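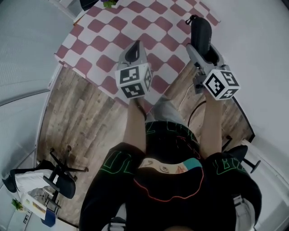
Aurora Barros

The radio said the pass would close at four, so of course Nuno wanted to leave at three.

"We can make it!" he said, already pulling on his boots. "It's 30 miles to Clekutton and the whole second half is downhill."

I had known Nuno Figueiredo for eleven weeks and in that time he had talked me into a night swim, a goat auction and a choir. I can't sing. I loved the choir. So I got my coat, and we went out to the bakery van, which still smelled wonderfully of the morning's cardamom rolls, and we drove up into the September fog with 136 loaves of rye in the back.

The loaves were for the Lindel fair. Old Adelino Rocha had baked for that fair his whole life, and this was the first year he'd let anyone else carry the bread over. He stood in the yard in his apron and knocked twice on the side of the van, the way you'd pat a horse.

"Don't brake on the bends," he said. "They slide."

"The tires?"

"The loaves."

Oh, but it was beautiful up there! I'd only ever seen the pass on the calendar in the post office, all blue sky and cowbells, and I'm telling you the calendar has it wrong. The fog came through the pines in long ropes. Every so often it opened and there would be a whole valley under us, green as a bottle, with one tiny tractor crawling across it, and then it would shut again and we'd both yell as if somebody had turned off a movie.

At the summit there's a sign that says 3,572 feet and a hut with a tin roof. A man was standing in front of the hut with his arm up. He turned out to be Lauri Kinnunen, the road warden, and he had a barrier across the road behind him.

"Closed," he said.

Nuno looked at the dashboard clock. "It's twenty to four!"

"The rocks came early," said Lauri.

We got out and looked. A piece of the hill had sat down in the road, very neatly, with a small birch tree still upright on top of it. It had a bird in it. I think that bird was as surprised as we were.

There was no going on, and Lauri didn't like us going back in that fog either, so we stayed. By six there were nine of us in the hut: a piano tuner, two sisters from Meireles with a sick hen, a family with a baby who laughed at everybody. Lauri had one pot, a stove and a sack of onions. And we had bread. My goodness, did we have bread!

I have eaten in nice places since then, with napkins folded into birds, and I have never had a supper like that one. Onion soup out of tin mugs, and Adelino's rye torn up in handfuls and passed along the bench. The hen had some. The piano tuner got us all singing, and Nuno pointed at me and shouted, "She's in a choir!" and I stood up on a crate and did the alto part of a song that really needs the other parts.

They cleared the road in the morning. We rolled into Lindel late, with 4 loaves missing from every shelf and the bird's feather stuck in Nuno's hat, and I telephoned the bakery to confess.

"Did they slide?" Adelino asked.

"No," I said. "We ate them."

The line was quiet for a bit, and then he wanted to know what kind of soup.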